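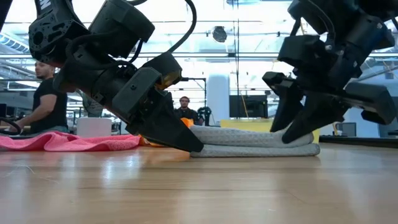

According to Baoshan Liao, a fold planner that needs to know which cloth it is holding has already lost, and we spent most of one Sunday failing to prove him wrong.

Figure 2. Two-arm folding on the wooden table: folded gray towel in the middle, pink towel and orange cloth to its left.

4.2 Contact edges between neighboring cloths

Our first version of Omeo split the camera view by color and gave each region its own plan. This went well until two cloths touched. In Figure 2 the left gripper's tip is right at the edge of the gray towel, with orange fabric tucked close by, and a color mask has plenty of opinions about where one ends and the other begins. They change from one update to the next.

We now keep a single edge map for the table and let both arms read from it. An edge must survive 4 updates before the planner may grasp it. Tsion Kahsay set the limit at 2 first, and the arms dithered like shoppers. The map refreshes every 100 ms — slow by the standards of Section 3, but cloth is seldom in a hurry. Stacked layers of one color are still read as a single edge, and we return to them in Section 5.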